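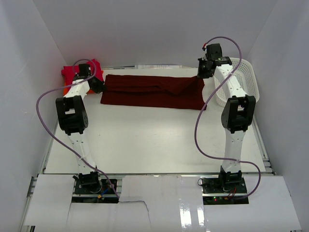 A dark red cloth laid out lengthwise on the white table, one corner lifted. Photo: Filali

Table linen drive opens at Dokby, 2,000 pieces to fold before December

DOKBY, November 20, 2025. Folding has started on the cloths for the Lernutum winter suppers, and there's a lot of it. 2,000 pieces in all, counting table runners, napkins and the bigger covers. Everything has to be pressed, folded and boxed by the first week of December.

The suppers run for four nights this year, one more than last. Dinner for the whole street each night, long tables end to end, 56 of them if the weather lets the outside rows go up. Cloths come from Filali, the linen hire shop on the canal side, which took over the job after the old supplier closed in spring.

Hicham Salem runs the folding at Filali. Busy man this week. Caught him between two deliveries.

"Long ones are the worst," he said. "You get one end straight and the other end walks off on you. So you pull the corner up, lay it down again, look at the edge. Then fold."

The shop's rule for the long cloths: spread flat near the back of the table, fold lengthwise first, then ends to the middle, then once more. Napkins are done in quarters. No creases across the middle, the supper hosts complained about that last time and Salem says they were right to.

Red is back, by the way. Last year's suppers were all cream and the gravy stains were a sight by the second night. A show of hands at the Dokby hall in the fall went heavily for dark colors, and Filali has put out samples for people to look at. White napkins stay.

Ironing is being done at Ivness, the laundry next to the bus depot, which has lent three presses till the job is finished. Cloths go over in the morning and are back on the folding tables after lunch. Anything with a pulled thread or a mark gets set aside for mending. The mending pile was allready up to the windowsill on the first afternoon, Salem said.

Anybody who has borrowed a cloth from earlier suppers and still has it in a drawer, please bring it back. Side door at Filali, no questions. Doesn't need to be ironed. Does need to be washed.

Boxes will be labeled by table row and dropped at the hall the day before the first supper. Hosts should check there box on arrival, and tell the desk if it's short. Spare cloths will be kept behind the coat rack.

Supper tickets are on sale now at the hall desk. Second night is nearly gone. Kids under 3 eat free.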